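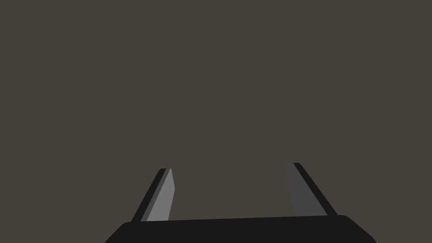 Fiz meu primeiro pão de centeio que não virou tijolo!

Quem acompanha o blog sabe que venho apanhando do centeio desde fevereiro. Com trigo eu já me entendo, faço de olho meio fechado antes do café, mas centeio é outro bicho: a massa não estica, gruda na mão, gruda na tigela, gruda na torneira quando a gente vai lavar a mão. Passei semanas achando que estava errando na sova, até reler a receita com calma e ver que ela nem mandava sovar. Era só misturar com a colher e deixar quieto. Quatro pães perdidos por causa de uma linha que eu pulei.

A farinha que finalmente deu certo é a integral da Wallin, moagem fina. Antes eu comprava uma a granel, bem mais grossa, ótima para mingau e péssima para as minhas pretensões. Uso 400 gramas de centeio, mais um punhado de semente de girassol, sal, uma colher de melado e o fermento natural, que aqui em casa mora na porta da geladeira e se chama Wisari (nome tirado de um jogo de tabuleiro, longa história). Ele andava meio preguiçoso, então alimentei duas vezes no dia anterior, sempre com centeio, e que diferença! Cresceu tanto que levantou a tampa do pote.

A água foi a parte que mais demorei a acertar. A massa tem que ficar com cara de argamassa, mole mesmo, e dá aflição pôr aquilo na forma. Da última vez fiquei com medo e joguei mais farinha, e o resultado serviu de peso de porta. Agora molho a espátula, aliso por cima, polvilho um pouco de farinha e espero a superfície rachar. Quando as rachaduras aparecem, forno no máximo, depois abaixo e deixo 65 minutos no total.

E aí vem o sofrimento – não pode cortar quente. Enrolei num pano e só cortei no outro dia, às sete da manhã, de pijama. Miolo úmido, escuro, azedinho, sem aquela faixa crua no fundo que me perseguia. Comi duas fatias em pé na pia, com manteiga, e mais uma com queijo curado da feira.

Aliás, dica para quem gosta desse tipo de pão: torrado no terceiro dia ele fica ainda melhor. O azedo arredonda e a casca amacia um pouco. Com sardinha e cebola roxa é almoço completo.

Minha próxima meta é uma receita de Prasosby que achei num livreto velho de sebo, com cominho e casca de laranja, que descansa 32 horas antes de ir ao forno. Preciso de uma forma mais funda, de preferência com tampa, e as que encontrei custam um absurdo. Se alguém souber onde tem uma boa, deixa nos comentários. E se alguém já fez pão com soro de leite no lugar da água, me conta como ficou, tenho meio litro sobrando do último queijo e uma vontade enorme de testar.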